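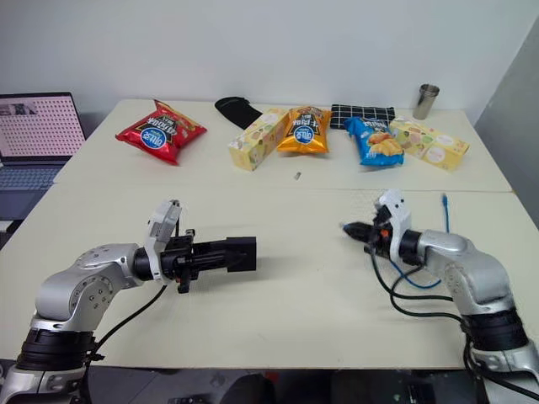 Can students with one semester of programming set up a bimanual pick-and-sort task on their own? In our course they could, provided that the task was cut into short stages and each stage had its own test before the next one began.

3.2 Course task and procedure

The course ran as an elective for second-year students, with 21 enrolled. They worked in pairs or groups of three, and each group booked the shared workstation in fixed slots. Adalberto Sampaio taught the lectures and Chak-lun Lui ran the lab hours. Most of the students had written short programs before, but few had worked with a physical arm.

Figure 2. Task layout used in the course. The two arms stand at the near corners of the tabletop with their grippers facing inward, and the objects are lined up along the far edge. The set mixes snack bags, patterned boxes, a folded checkered cloth and a steel cup.

The final assignment asked each group to bring named objects from the far row to the middle of the table, one at a time, and to pass at least one of them from one gripper to the other. We chose household items over machined blocks. Bags deform when squeezed and their outline changes from one grasp to the next, while a box keeps its shape but can turn when it is pushed at a corner. The cup was meant as the hard case for groups that relied on color, as bare steel takes on the color of whatever is near it.

Work was divided into four stages. In the first, students moved a single arm by hand and recorded joint positions. In the second, they replayed those positions at low speed without an object. The third stage added grasping, with the left and right arms tested separately. Only in the fourth were both arms allowed to move in the same program. A group had to show a clean run to the lab instructor before going on. The software was Killov, a small scripting layer written for the course, and the logs were kept on a server provided by Nuvent.

Over the term the groups logged 970 grasp attempts. We left out 162 of these from the analysis, either because the program was stopped by hand or because the log entry was missing a start time. Attempts were marked by the students themselves as success, slip, miss or collision, and Lui checked the marks against the video for one session per group. Where the two did not agree we used his mark.

Handovers took much more time than we had planned for. Several groups got both grippers to the meeting point but closed the second one after the first had opened - a timing error that did not show up in simulation, where the object simply stayed in place. After the first two lab weeks we added a wait command to Killov and a one-page note on the order of events. In November we also moved the booking slots from one hour to two, since groups were spending a large part of each hour on setup.

Grading followed the rubric by Jääskeläinen, with one change. The original gives points for speed, and we replaced these with points for a written account of failed attempts. Students were asked to pick three failures, state what they believed had gone wrong, and report what they tried next. The accounts were collected through the Bovimen course page and read by both instructors. Of all the accounts handed in, 11 were returned for a second draft, mostly for giving a cause without any test of it.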